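Dredcombe Lunch Club moves to Clustley Road

The Thursday lunch club has left the chapel hall and now meets at 7 Clustley Road. Doors open at noon. 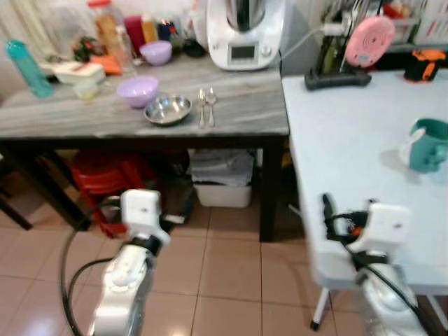
A steel bowl, fork and spoon set out on the table.

Soup and bread stay at the May price. Vilém Šimek is cooking until the end of term and would like to hear about allergies by Tuesday.

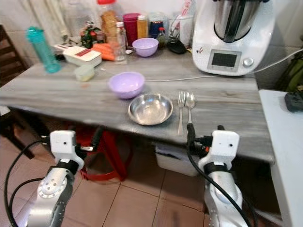

Fork and spoon to the right of the bowl.

The 401 bus stops outside the Kiveck bakery, nearly opposite the door.
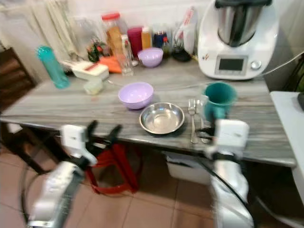
Parking is on the street only, with a limit of 2 hours. To book a lift, ring the office before Wednesday.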